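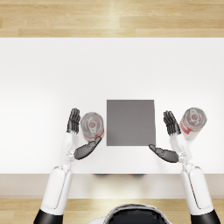
Baoshan Xiao: Before anyone loosens the success check, please compare the can poses at step zero with the ones stored in the demonstration file. If those differ, the replay figures say nothing about the quality of the demonstrations.

Ticket: Open-loop replay fails on demonstrations marked successful
Component: Fevano, two-can placement task
Opened by: Salamatu Ogunleye
Opened: 27 Aug 2024
Status: Resolved, one follow-up open

Summary
We filter demonstrations by replaying the recorded joint commands from the saved start state and keeping only the episodes that succeed again. An episode succeeds when both cans end upright on the grey pad and both hands have let go. The set holds 300 episodes, all marked successful when they were recorded. On replay, 136 of them fail. The filtered set is too small to train Isia on, and I do not trust what is left in it.

Steps to reproduce
Load the two-can set. Run the replay tool with rendering off. Read the result column in the output table. The same episodes fail each time on the same machine.

Expected
Nearly all episodes succeed, as they do for the single-can task with the same tool.

Log

Ogunleye: Ruled out the joint commands. Recorded and replayed joint positions agree at every step until first contact with a can. They part after contact, and much more on the right side than on the left.

Ogunleye: Ruled out the hardware. The failing episodes on Stevens and on my desktop are the same ones.

Xiao: What does the tool restore for the cans? Position only, or position and rotation?

Ogunleye: Position and rotation, read from the episode header. Velocities are set to zero. I have now compared step zero as you asked. The poses match the header exactly. They do not match the first entry in the recorded trajectory.

Xiao: Then the header is written too early. In the start view the right can appears tilted, its top towards the upper right. I would not judge that from an overhead render, so please print the angle between the can axis and the table normal for both cans.

Ogunleye: Printed for the whole set. The left can is within tolerance everywhere. The right can has a clear tilt in the header of every failing episode, and none at the first trajectory entry. The recorder saves the header straight after sampling, then runs 30 settling steps, then starts logging. Replay restores the header and skips the settling steps, so the right hand closes on a can that is still moving.

Cause
The header holds the sampled pose, the trajectory starts from the settled pose. The single-can task samples its can upright and flat on the table, so the two poses are the same there and the fault never showed.

Fix
The recorder now saves the full physics state after settling, velocities included. For files already recorded, replay runs the 30 settling steps from the header before sending the first command, with the hands held at their start position.

Result
With the patched replay, two episodes of the 300 fail. In both, the right can is released close to the edge of the pad and ends with part of its base outside it. I have left them out of the filtered set. The success check has not been changed.

Xiao: Agreed. The replay figure in the draft must be replaced, and so must the sentence blaming the operators' right-hand grasps. Any Isia checkpoint trained on the old filtered set should be marked as such - the filter was selecting for small initial tilt, so those runs saw a narrower spread of starts.

Ogunleye: Draft corrected, checkpoints marked. Retraining is queued on Stevens.

Follow-up (open)
Add a test to the recorder that compares the header state with the first trajectory entry and refuses to write the file if they differ. Assigned to Xiao.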